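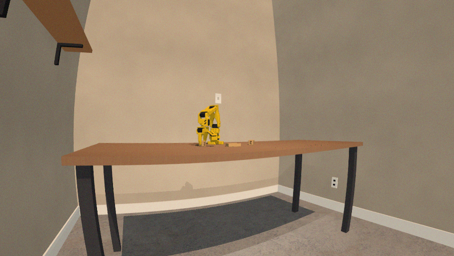 When should a robot arm be allowed to run a task it has only practiced in simulation? When it has finished the same written trial, start to finish, with the same limits on speed and reach it will have on the shop floor.

So says the woman who looks after the practice rules at Hedlund, a small automation outfit in Latdale, and she says it with real affection for paperwork. "I love a checklist, I really do," she told me over a second pot of coffee (it was barely ten in the morning). "People think the rule is there to slow them down, and I suppose some days it does!"

Her handbook, which the team calls Umon, runs to 91 pages. Every new task gets 245 simulated trials before anyone asks for floor time, and any contact with the table sends it back to the start. "We had one in June that went back 3 times," she said, "and the fellow who wrote it was very gracious, considering."

She would like the shops at Hiltov to adopt the same rules, and she has been writing to them about it, at some length. "They want it down to one page. I've got it to four."

871 views | 3 comments | Share

Related
Who signs off on a speed limit?
Keeping a trial log people can read

Contact us | Back to top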